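Section 5. Two-arm tub lift (can sorting task)

Last updated: 25 May 2024

Read section 2 first if you've not homed the arms before. This bit assumes they're homed, both grippers open and close, and somebody is sat at the stop button. Not near it. At it.

The task for the Hevdale round in June: both arms take the big clear tub by the rim, lift it off the table, hold, put it back down. Then the crushed cans go from the small tub to the big one. This section is only the lift. Cans are section 6, Aranka Kerekes is still writing it so don't ask me.

What you need out
- big clear tub, empty
- small clear tub with the crushed cans in it
- the mesh basket
- kraft paper for the table top
- cloth, dry
- run sheet and a pen that works

5.1 Table

1. Paper down flat, all the way to your edge of the table. Tape underneath, not on top. Creases are OK, bubbles are not.
2. Big tub in front of the arms. Turn it till both grippers can get to a side without twisting the wrist right round.
3. Small tub to the left, close to the table edge but not over it. Cans in now, it saves moving anything later.
4. Basket on the far side, behind the big tub.
5. Wipe the tub rim. Wipe the green finger pads as well. Greasy pads were most of our drops last term.

Note: the small tub sits under the left arm's cable. Move the arm slowly through its full travel by hand control and watch the cable loop. If it snags on the cans or the tub, move the tub, don't re-strap the cable. Idalina Brandão does the straps. Ask her.

5.2 Cameras

6. Start the wrist cameras and the fixed one. Wait for all the pictures on the screen before you touch anything else.
7. Wipe any lens that looks foggy. The tub is frosty looking anyway so check against the basket, the little holes should be clear enough to pick out.
8. Name the run on the sheet: team, run number, who's driving. No "test2_final_new" please.

5.3 Grip

9. Drive both arms to above the tub, one each side. Fingers pointing down.
10. Lower until the rim is between the fingers on both sides. Do one arm, stop, then the other. Don't try and do them togther the first few times.
11. Look at the wrist view. Rim should go down between the pads, a pad each side. If you can only see one pad, back off and come in again.
12. Close slowly. Stop when the lip stops moving. The plastic is soft and it will bend if you keep squeezing, and a bent rim slips.
13. Tug test. Raise one side by 5 mm, watch, lower. Same on the other side.

Caution: fingers (yours) stay out of the linkage. The plates scissor as they close. If the tub needs nudging, open the gripper, back the arm off, THEN nudge. 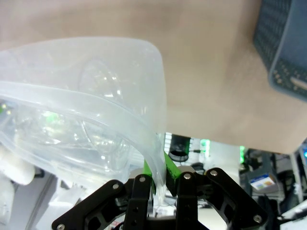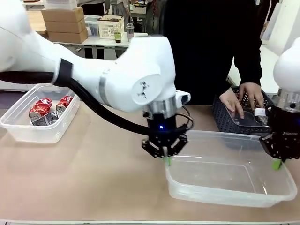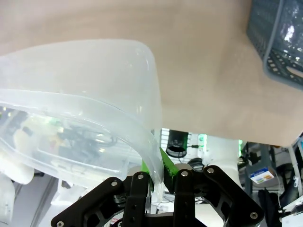

Top and bottom: wrist camera, tub rim at the fingers. Middle: fixed camera, both grippers over the big tub.

5.4 Lift

14. Say "lifting" out loud. Driver says it, stop button person says it back.
15. Both arms up together, slowest speed setting. Go 10 cm and hold.
16. Hold for a count of 14. That's what the Hevdale rules want and yes it feels like ages.
17. If one side sags, do not speed up the other arm to catch it. Lower both.
18. Tilting on purpose (only for the tilt bonus): wrists only, shoulders stay where they are. Expect the tub to take up nearly half of the wrist view once it's over. You'll lose sight of most of the table so drive from the fixed camera.
19. Back down. Tub flat on the paper before you open anything.
20. Open the left, then the right. Raise both clear of the rim.

Caution: whoever is on the basket stays on the far side of the table and keeps their hands on their side of the tub while the arms are live. Working in the basket is fine. Reaching across isn't.

5.5 If it goes wrong

Tub slides out of one gripper: stop, lower the other, wipe pads, go back to step 9.

Rim pops off a pad when you tilt: grip is too shallow. Go lower at step 10 next time.

Arm stops by itself: probably a joint limit. Don't just clear it and carry on. Home it again, section 2.

One wrist picture freezes: the lift doesn't count. Put tub down, restart cameras, new line on the run sheet.

Tub comes up crooked every time: check it's square to the arms at step 2. The Besson team had this for a whole evening and it was the tub.

Pad coming unstuck: spares in the Trakico box, glue is in there as well. Leave it overnight. Do not run with a half stuck pad, it peels and then you need a new one.

5.6 Packing up

21. Arms to rest position, grippers open, power off at the wall.
22. Cans back in the small tub. Don't put them in recycling!! We had to crush a new lot.
23. Tubs stacked, basket on top.
24. Paper stays down if the Henthorpe lot are on after you, otherwise roll it.
25. Run sheet in the folder. Write down the failed ones too, not just the good ones.

Can't find something or a step's wrong: write it on the back of the run sheet and I'll fix it in the next verison.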